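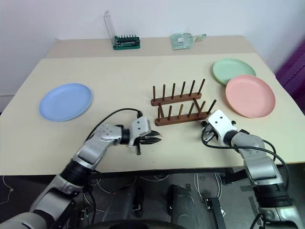 Abtropfgestell aus dunkelbraunem Holz, zwölf Stäbe.

Über uns

Hovard ist eine Schule für Haushalt und Vorratshaltung. Wir unterrichten Erwachsene, die kochen, einmachen, waschen und flicken lernen wollen, und wir tun das mit einem gewissen Misstrauen gegenüber fast allem, was in diesem Bereich verkauft und versprochen wird.

Angefangen hat es mit einem Streit über Essigreiniger. Yvonne Treloar und Niilo Huttunen arbeiteten damals beide in der Großküche Tapley und waren sich uneinig, ob man für den Haushalt mehr als 2 Putzmittel braucht. Geklärt ist das bis heute nicht. Entstanden ist aber ein Abendkurs, den wir im August zum ersten Mal angeboten haben und zu dem mehr Leute kamen, als Stühle da waren.

Inzwischen stehen 20 Kurse im Programm. Was dort nicht vorkommt: Ordnungssysteme mit Etikettenpflicht, Entgiftungswochen, Pfannen, die angeblich ein Leben verändern. Wir haben nichts gegen schöne Geräte. Wir möchten nur vorher wissen, ob sie etwas können, und meistens lautet die Antwort: ungefähr dasselbe wie das alte.

Fares Dabbas leitet die Einmachkurse. Er kocht nach Rezepten, die er mehrfach ausprobiert hat, und streicht jedes Jahr ein paar davon wieder. Sandra Pearce unterrichtet Textilpflege und rät von Weichspüler ab, wer trotzdem welchen benutzen möchte, darf das gern mit ihr besprechen. Um Anmeldung und Räume kümmert sich Wayne Whitlock.

Zum Thema Nachhaltigkeit werden wir oft gefragt. Das Wort steht auf so vielen Verpackungen, dass wir es ungern benutzen. Wir reparieren, was sich reparieren lässt, und kaufen gebraucht, wenn der Zustand stimmt. Ob das die Welt rettet, bezweifeln wir — billiger ist es jedenfalls oft.

Zertifikate stellen wir nicht aus. Eine Teilnahmebestätigung gibt es auf Wunsch, falls der Arbeitgeber eine verlangt. Über Lernerfolge können wir wenig Verlässliches sagen, denn wir besuchen niemanden zu Hause.

Der Grundkurs umfasst 63 Stunden, abends ab 18.30 Uhr. Einzelne Abende lassen sich auch ohne den Grundkurs buchen. Bitte eigene Schürze und Schreibzeug mitbringen, Gläser und Töpfe sind vorhanden.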